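Two Kinds of Fingers and One Heavy Table

My sister phoned on Sunday to ask whether the blog had died, and I had to tell her no, it has only been sitting under a pile of finger pads. So here is the long promised post about grippers, for the handful of you who wrote in asking, and for my sister, who will skim it.

If you read the spring posts you'll remember that we had two sets of grippers to choose between and a good deal of arguing about which to keep. The first pair came from Grureson, and we had been using them since last August. The second pair came from Allgate, a smaller outfit, and I had my eye on them mostly for their longer stroke. They open to 142 millimeters, and when you are trying to pick up the ordinary stuff of a house (cushions, boxes of crackers, a colander) you learn to be greedy about opening width.

I started where I always start, with soft things on a flat surface. Dish towels, a sock, a folded sweatshirt. The Grureson pair is lovely at this. The fingertips are thin, they slide under a hem without shoving it across the table, and the closing motion is smooth enough that I could watch it all afternoon with a cup of tea. The Allgate fingers are thicker, and with towels they tended to push a little wave of cloth ahead of them until it bunched up, and then they'd grab the bunch. A grab is a grab, I suppose, but you can't fold a towel that way!

Then I moved on to harder, heavier things, and my opinions began to wobble. A full jar of pickles, for instance. With the Grureson pair I had to come in dead level or the jar would turn in the fingers, slowly, like a person turning to look at a clock. With the Allgate pair I could be sloppy by quite a bit and still hold on. I did 22 lifts with each and dropped the jar twice with the thin fingers and never with the thick ones. (It was a plastic jar. I've been at this long enough to know about glass jars.)

The controllers deserve a paragraph of their own, because I spent more evenings on them than on the hardware. Grureson's software lets you set a force and forget it, and the setting survives a restart. Allgate's goes back to its default every single time you power down, and the default is far too strong for anything you'd care to eat. Rajeshwari Venkataraman wrote me a little startup script that puts my numbers back in, and she did it over her lunch break, and I owe her at least a pie. With the script running I stopped minding so much. Without it I would have boxed the whole lot up and mailed it back.

Cables were the other thing. I never used to think about cables. Both pairs take a single power and data lead at the back of the hand, but the Allgate connector sticks out sideways, and when the wrist rolls all the way over, the lead goes tight across the housing. I tried a clip, then a sleeve, then a longer lead with a loose loop in it, and the loop won. You do have to watch that it doesn't snag on a chair back or a drawer pull when the arm comes down low.

And low is where I've been working lately, which brings me to furniture. Most of my tests up to now were tabletop affairs, and it was Henrik Schwerdtfeger who kept nudging me to leave the tabletop alone and try the table. A big panel is a different sort of problem altogether. The width of the fingers hardly matters when the thing you're holding is wider than both arms, and what you want is a firm pinch on a thin edge, low down, with both hands agreeing about the angle. I also wanted to see how the head camera coped with a glossy floor and a patterned top, after all the trouble I had with reflections in the kitchen.

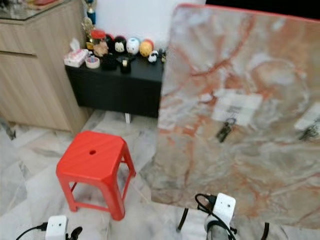

Rajeshwari read a draft of this and told me I was being unfair to the thin fingers, that a strip of rubber along the inside would stop most of the turning, and that I ought to run the jar again before I went around declaring winners. She has a point, and I've ordered the rubber.

My feeling for now, though, is that the thick fingers stay on for furniture and groceries, and the thin ones go back on for laundry. Swapping takes four screws a side and a recalibration, and I've gotten quick enough at it that I can do it while the soup heats. If I had to keep just one pair I'd keep the Allgates, script and all, with a small sigh every time I looked at the towels.

On the camera I haven't made up my mind. Shiny stone is hard on the depth readings, and the edges of things near the floor come and go more than I'd like. I've turned the exposure down a notch and pulled the curtains, and I want a few gray days in a row before I trust any comparison. There's a second camera, a Kumlow, still in its bubble wrap on my desk, and I'll get to it once the rubber strips have come and the jar has had its rematch.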